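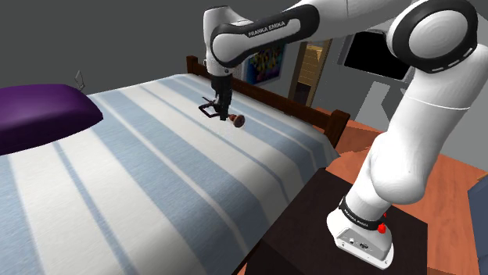 Riltham Reading Journal, Second Edition
Hardback, ruled and part-printed, made by Ponside

The Riltham is a paper journal for people who keep a record of what they read. It has room for 100 books, with a double page for each one, and a set of lists and trackers at the back. The second edition replaces the spiral-bound version, which is no longer made.

What's inside

Each book gets two facing pages. The left-hand page has printed lines for title, author, translator, publisher, format, date started and date finished, and a box for where the copy came from (bought, borrowed, swapped, gift, review copy). The right-hand page is ruled and otherwise blank. We took out the star ratings after a lot of letters from customers who never used them, and put a plain line marked "Verdict" in their place.

At the back you will find:

An index by author, to fill in as you go
A wish list
A lending record with columns for name, date out and date back
Monthly pages, undated, for readalongs and blog events
5 blank pages for anything else

The pages are numbered, so the index works. The first edition did not have page numbers.

Paper and binding

The paper is cream, uncoated, and heavy enough for most fountain pens. Very wet nibs and alcohol markers will show through. The binding is sewn and opens flat after the first few uses. There are 2 ribbon markers, one grey and one green, and an elastic loop on the back cover for a pen. The cover is cloth over board and will mark if it gets wet, so don't keep it in a bag with a water bottle.

The layout was drawn up by Grethe Gunnlaugsson, who also did our crossword notebooks. The lending record was suggested by Mikkel Kragh and the translator line by Jui-lin Liao, both of whom tested the proofs over a winter of reading.

Colours

Slate, moss and brick. Moss is out of stock until April.

Using it with the Olano cover

The Olano slip cover fits the second edition only. The spiral-bound journal is too wide for it. The cover is sold separately and has a pocket inside the front flap for library cards and receipts.

Refills

There are none. The journal is a bound book, and when it is full you start another. A label on the spine has space for a volume number or a year.

Customer comments

"I read a lot of short books and filled mine by the autumn. Have ordered another in slate. The monthly pages are useful for blog challenges but I would like a bit more room on them." Baltasar Fuentealba

"Good paper. The green ribbon frayed, and they sent me a replacement journal when I wrote in. I've gone back and copied out my old lists, 1,054 titles so far, which takes up rather more than one volume." Ketill Hauksdóttir

Delivery and returns

Orders placed before noon are packed the same day. Journals can be returned unused within a month. We can't take back a journal that has been written in, unless there is a fault with the binding or the printing, in which case send us a photo of the page and we will replace it.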